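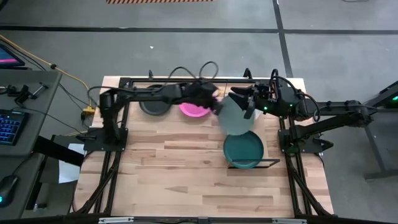 Two black robot arms over a butcher-block worktable.

The law school at Skultance sits at the top of a hill that seems to get steeper every time I visit, and by the time I had reached the porter's lodge I was in no state to ask anybody anything. They are used to this. There is a bench just inside the door, put there years ago for exactly this purpose, and it was on that bench, with a paper cup of water in my hand, that I first heard people talking about the Nikolaidis bursary as though it were a favourite aunt.

I had come to write about it, of course, but I had expected to be handed a leaflet. I got an argument instead, a friendly one, between two students on the stairs, over whether the bursary should pay for childcare before train fares or train fares before childcare. Both of them held one. Both, I learned later over soup, had been out of any kind of classroom for the best part of twenty years before they applied.

That is the whole idea of the Nikolaidis. It is for people who come to the law late, after they have done something else, and the something else can be anything at all. The present holders include a former bus driver, a dental nurse, a man who laid carpets and a woman who ran a pub in Stomska until the lease went up (she says she learned more about contracts from that lease than from her first term of lectures, and I believe her). The school had 1,363 applications across all its courses last year, most of them from people of eighteen or nineteen, and the bursary took 7 of its own.

It is not a grand sum of money. The fees are covered and there is an allowance on top for books and travel, and when I asked what difference it made, I was told again and again about small things. One holder gave up a Saturday job and found she could read a case through without falling asleep on it. Another moved his mother's hospital visits to the afternoon. The carpet layer bought a proper chair! He was very proud of the chair and described it to me at some length, and I came away rather wanting one.

What you hear less about, until you have sat in the refectory for a while, is the fright of the first few weeks. The reading lists are long. The younger students type at a speed that can make a grown adult want to go home. Several of the holders told me they had kept their coats on through the whole of their opening lecture, in case they decided to leave, and when they compared notes afterwards they laughed until they had to be shushed.

The school has got better at this over time. There is now a week in August, before term begins, when bursary holders have the place to themselves, and they spend it learning the dull and necessary things: how the library is laid out, how to cite a judgment, what a seminar is and whether you are allowed to eat in one (you are, provided it isn't crisps). There is a practice essay, which is marked kindly. On the last evening everybody goes down the hill to the Wesar, a café that does an enormous fish pie, and the second-years come along to be asked the questions that nobody wants to put to a tutor.

I was there for an ordinary teaching day, so I missed the pie, but I was allowed to sit at the back of the housing law clinic, where third-year students give free advice to local tenants under the eye of a qualified solicitor. It is held in a plain room with a kettle and too many leaflets. A family had been asked to pay 60 pounds for an inventory of their own flat and wanted to know whether that was right. The former publican took notes. She asked what they had signed and when, and whether they had kept the letter, and she waited while they hunted through a carrier bag for it. I have watched a good many people give advice in my time and very few of them know how to wait like that.

Tutors will tell you that the late starters change a seminar. In one I heard about, on employment law, the discussion of shift work had been rattling along quite cheerfully until the bus driver explained what a split shift does to your sleep, your supper and your marriage, and after that the essays came in rather different.

Applications for next year's bursary are open until the end of August. There is no upper age limit, and the form, I am glad to report, is only 2 pages long. The bench is still by the door if you would like to bring it up the hill by hand.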